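Questions keep landing in our inbox about the Jesby listening club, so they're all collected on one page now. If you've only just found us, welcome! We talk about sports on the radio, we argue about it a lot, and we love it.

## What is the Jesby club?

A group of people who listen to play-by-play calls and write about them. Every month we pick one game, everybody listens to the radio call with the TV off (or muted, if you can't help yourself), and then we post notes. Good calls, bad calls, the color guy who wouldn't stop talking about his lunch. All of it's welcome!

## Do I need to know the sport?

Nope. Some of the best notes last winter came from people who had never followed a hockey game in their lives. If the announcer is doing the job, you'll know who has the puck.

## How long should my notes be?

The form stops at 800 words. Most people write far less, and one great paragraph about a single inning is a joy to read.

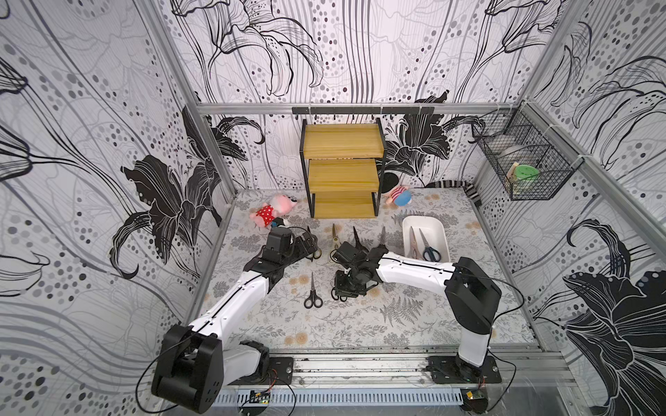
Please do put the time on the clock next to anything you quote, though. Half the fun is going back to hear the exact second when a voice cracks on a buzzer beater, and it's maddening to hunt through a whole fourth quarter for it.

## How does the scoring work?

Each call gets a score out of 100. The Pruitt scale (named for the street where the club started) splits that up among description, pace, knowledge and plain old excitement. A 9 on excitement is rare. Go ahead and give one when your hair stands up!

## Can I nominate a game?

Yes, please! Send it to the Visoseo board by the end of the month before. We need 6 votes to put a game on the list. Old games count, small college games count, and minor league baseball really, really counts.

## Where do I find the recordings?

The Likus page has links for every game on the schedule. If a link is dead, post on the board and somebody usually has another one by dinner.

## Is there anything in December?

The big one! We skip the regular game and vote on the call of the year. You can vote if you've posted notes at least once since the last one.

## Can I be mean about an announcer?

Be as tough as you like on the call. Leave the person's looks, family and health out of it.

Last updated Apr 28, 2022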